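3.2. Recogida de demostraciones con pinzas manuales
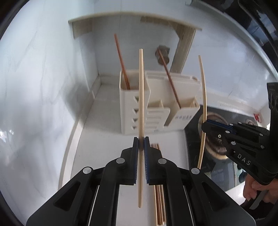 Las demostraciones se grabaron en la cocina de pruebas de Grilotside. El operador sostiene una pinza en cada mano, toma los palillos y los coloca en el utensiliero (Figura 2). No interviene ningún brazo robótico en esta fase, de modo que la trayectoria registrada corresponde al movimiento de la muñeca humana y a la apertura de los dedos.

Figura 2. Palillo de bambú sujeto en vertical entre los dedos de la pinza; detrás, el utensiliero blanco.

Participaron 5 operadores, que grabaron en total 2.000 episodios. Se descartaron aquellos en los que el palillo giró entre las almohadillas antes de la inserción. En una segunda serie, 4 de ellos repitieron la tarea por teleoperación con la interfaz Tradelen, siguiendo el protocolo de Hou.

Contacto: Zeyu Dong, Laboratorio Flornthorpe | © 2026 | Volver arriba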